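Stop Budgeting for the Arm

by Parvathi D'Souza

Every October the same spreadsheet lands in my inbox. Row one, robot arm, big number. Row two, gripper, smaller number. Then a row called "misc" with whatever was left over. And every spring the same people are back asking for money.

I think the misc row is the budget. The arm is the easy part! You get quotes from Orkell and Pridinent, you argue for a week, you pick one. Fine. Then it shows up and you need a desk that doesn't wobble, a screen for the logs, lights, cables long enough to reach, and somebody's hours. Mostly the hours.

Last year we put down 2832 dollars for "setup and sundries." Gone before the first real week of work. Indira Joseph kept the receipts and read them out on a Tuesday call, which was not a fun call. Cable, clamp, cable, another clamp, spare fingers for the gripper. There were 115 line items. Not one of them was in the plan I signed off on, and I signed it without asking. 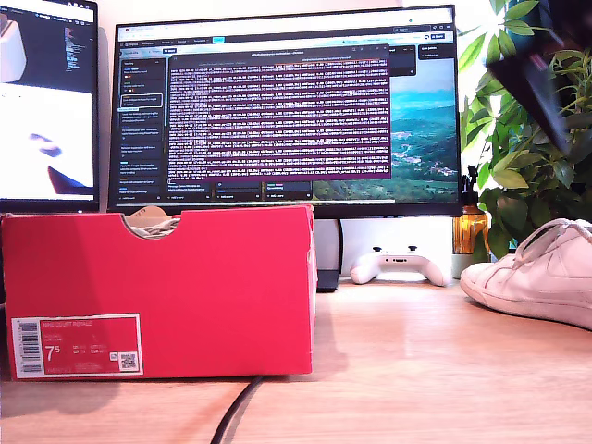
Objects cost money too. People forget this. If you want an arm to handle everyday stuff you have to own everyday stuff, and it gets crushed and scuffed and has to be bought again. Anitha Pisharody wanted a line for it and got told to bring things from home. That is not a plan, thats a favor, and favors run out by March.

The usual pushback is that small costs can't be forecast. Padmavathi Hegde made that case to me at length and I see it — you don't know which clamp you'll need. But you know you'll need clamps. Put in a number. Be wrong by a bit. Still better than zero, wich is what we have now.

So what I'd do. Buy the cheaper arm. Take the difference and lock it up for parts, objects and two people's time, for the whole year, and don't let anyone raid it for a nicer gripper in month two. If the cheaper arm turns out too weak, sell it on and argue again. I'd take that argument over another spring of begging.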